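Play Food and How to Put It Away
Speaker notes, Foleo evening talks, Rosenthal Hall, Eden
Jan 23, 2021

Before I start: water on the left side, clicker in the pocket. Speak slowly. If the projector goes blue, press the button on the remote twice and keep talking.

Opening (3 minutes)

Good evening and thank you for coming on such a warm night. I run the Starnaretti toy library, and for those who do not know us, we lend toys the way a normal library lends books. You take a toy home, the children play with it, and after some weeks you bring it back, hopefully with all the pieces.

Tonight I will speak only about play food. When I told my family that I will speak a whole evening about plastic bananas, they laughed at me. But please raise your hand if you have stepped on a small vegetable with a bare foot. (Wait for hands. Smile.)

Our catalogue has 3,413 pieces in it at the moment, and the play food is the part that makes the most work. A puzzle has a box with a picture on the lid. A train set has a bag. Play food has no natural home. It came from many different sets, many different families, and it travels in pockets.

The problem with the big tub

Show the slide with the title only.

When I began, all the play food lived in one very big tub with a lid. It looked tidy when the lid was on. A child who wanted the egg had to tip out everything to find the egg, and then the floor was covered, and then it was time to go home. I was on my knees every evening.

I thought for a long time that the children were the problem, that they should be taught to put things back. Then I tried for one week to find things in the tub myself, without tipping. I could not do it. The tub was too deep. The heavy pieces go down, the light pieces stay on the top, and the child sees always the same few light pieces.

So my first advice for tonight is about depth. A container for small hands should be as deep as the child's forearm or less. You can measure this at home with your own child. You do not need to buy anything yet.

One basket and two bins

Here slow down, this is the main part.

What we use now on the sorting table is very simple. The food comes mixed, in a round basket. To each side of the basket there is a clear plastic bin. The child or the adult takes from the middle and puts to the left or to the right. When the basket is finished, the sorting is finished, and you carry two bins to the shelf.

Why mixed in the middle? In my first attempt the basket was at one end of the table and the bins were all in a row at the other end. People who write with the right hand did well, and others were crossing their arms all the time. With the basket in the middle everybody has one bin on each side and it goes quickly, also for two people who stand across from each other.

The paper in the basket I will explain too, as people ask me. We line it with brown paper, crumpled a little. First, it stops small pieces from going into the gaps of the basket. Second, it makes the food look nice, like something from the market, and children come to a basket that looks nice. The paper costs almost nothing and I change it when it becomes soft.
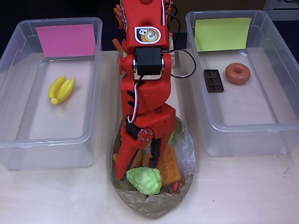 Now the notes on the bins. We use the ordinary sticky notes in different colours, one colour for each bin, standing up at the back where you see it over the food. A child who cannot read yet can still follow a colour. I say "this one goes with the pink" and a child of two or three years understands me immediately. Later, when they are older, you can write a word on the note, and later again you can take the note away.

Please do not stick the note on the front of the bin. I did this for months. The note covers the food, and the whole idea of a clear bin is that you see the food.

(Pause here. Drink.)

What goes with what

This is where families start to argue, and I enjoy it very much.

The question is: which rule do you sort by? I have tried many rules and I will tell you how they went.

By colour. It is beautiful on the shelf and it is easy for small children. The bad side is that the chicken leg ends up beside the potato and the bread, and when the child wants to play restaurant, nothing is together.

By set, as the manufacturer sold it. I gave this up completely. Only the person who bought the set knows what belongs to it, and in a toy library this person is not there.

By meal. Breakfast in one bin, dinner in the other. I liked this rule, but every family has different breakfasts. In my family we eat soup in the morning when it is cold, and one grandfather was very firm with me that cheese is a breakfast. I could not say that he was wrong.

By fruit and everything else. This is the rule I recommend when you begin. Bananas, grapes, apples, they go to one side. Cake, bread, egg, fish, they go to the other side. Even very young children can do it, with some discussion about tomatoes. I let the child decide about the tomato. The next child will decide differently and this does no harm to the tomato.

If somebody asks about cutting fruit, the kind with the hook-and-loop in the middle: keep the halves joined when you put them away. A half of a pear alone in a bin is lost within a week.

There are also the pieces which no one can name. You all have them at home. In our collection there is a green bumpy fruit. Some people say it is grapes and some say it is a custard apple. I have had grandparents from the north of Queensland pick it up and say with great happiness "custard apple!" and then tell the child how you eat it with a spoon. I do not correct anybody. It is fruit, it goes with the fruit. An orange bar can be a cake, or it can be cheese, depending on who is cooking.

My advice is to keep the doubtful pieces. They produce the most conversation at the table, and for a child who is learning to speak, or for a child who is learning English as I did, an argument about the name of a fruit is worth more than ten pieces that everybody knows.

Washing

Keep this short, people lose interest.

Hard plastic food we wash in a sink with warm water and normal dish liquid, and we rinse it well. Pieces with a small hole in the bottom must be squeezed out and put to dry with the hole downward. If there is something black inside, throw the piece away, please, and do not try to save it. I know it is painful when it is the favourite strawberry.

Wooden food is wiped with a damp cloth and is never left in the water. Felt food goes in a laundry bag, on the cold program, and is dried flat.

Let everything dry until the next day before it goes into a bin. I was impatient once and put a whole load away in the evening, and I will only say that the smell in February was educational.

How long should a child sort?

My limit is 10 minutes. After this it is a punishment. For the younger ones I give less food in the basket and I do the rest alone when they have gone to the sandpit.

Some parents ask me if they should make a race of it. I have tried it. The sorting becomes fast and wrong, and one child cries. Better is to take turns, you put one and I put one, and sometimes I put one wrong on purpose. They love to catch me. (If there are children in the hall, ask one to correct me with the banana. Banana is in my bag.)

When a piece is missing, we do not search during the sorting. We finish first. Very often the missing piece is under the paper in the basket, so lift the paper before you look under the sofa.

For home

You do not need our bins. Shoeboxes without the lid are good. Ice cream containers are good too if you take off the label. A salad bowl can be the basket. What I ask you to keep is the order: the mixed things in the middle, an empty place on each side, one colour for each place.

Put it on a table and not on the floor, if you have a table that is low enough. On the floor the knees become part of the game and things roll. A light table top without a pattern is best, as you can see what has fallen beside the bin. If your table has a busy tablecloth, take it off for this.

And please leave the finished bins open on the shelf. A lid is one more thing to do, and what is one more thing to do will not be done at the end of the day. I include myself.

Questions I expect

Do you accept donations of play food? Yes, clean and without cracks. Leave them at the desk during opening hours, please not outside the door, the birds take the small ones.

From what age? We go by the label on the packet. If there is no packet and the piece is small enough to go into a mouth, it stays with the older children.

What about money and the toy till? This is for the next talk. The coins are a much bigger problem than the food.

Can I borrow a basket already sorted? Yes, you may borrow the food in two bags, but you will bring it back in one. I have never seen another result.

Thank the hall, switch off the fan at the wall, banana back in the bag.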